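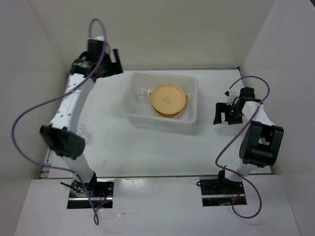
The clear bin, white walls on three sides.

My mother kept everything in cardboard, and when she died my brother wanted it all moved into plastic before the damp got to it. He bought 15 clear bins at the Duratwood store and drove them out to Girkska with the back seat down.

We started with the kitchen. He held things up and I said yes or no. The good scissors, yes. A sugar bowl with no lid, no. He put the sugar bowl in anyway and I pretended to be looking for the tape.

By four we had reached the hall closet, where she kept her letters from Cárdenas. I had always thought there were three or four. There were 80, tied with kitchen string, and the last was from March.

"Did you know about these?" he asked.

I said I didn't. He turned the bundle over and looked at the knot.

"It won't stack if we put it in with the shoes," he said.

So the letters got a bin of their own. He pressed the lid down at each corner and carried it to the car — both hands, very slowly, as if it had soup in it. You could see the writing through the side the whole way down the steps.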